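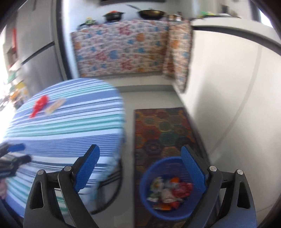 Workshop notes: hand-held gripper, second build
December – posted by the Tarkavbridge build group

The second pair of hand-held grippers is now in use in a home kitchen. Each has two black jaws on pinned linkages, with textured blue pads at the tips. The camera looks forward over the jaws, so both tips stay in view while the tool is carried about.

The linkage follows the Reltham drawing with 3 changes. The outer arms are slotted to save weight, the pivot pins are a larger size, and the pads are now glued instead of screwed. Closing both jaws fully by hand takes less effort than on the first build, though there is still a little side play at the outer pins. A thin washer should deal with that.

Recording runs at 30 frames per second to a Varkon card. A typical session gives 2720 frames, and too many are blurred when the user turns between the table and the floor. Shorter exposure helps near the window but leaves the far end of the room dark. We will try a fixed setting next, and ask users to turn more slowly.

Pad wear is slight after 66 sessions. Smooth plastic still slips if gripped near the pad edge.

The Ospina mounting plate is not yet finished. Members who want to cut their own can collect the drawing from the workshop – please bring a memory stick.

3 comments
Shared 30 times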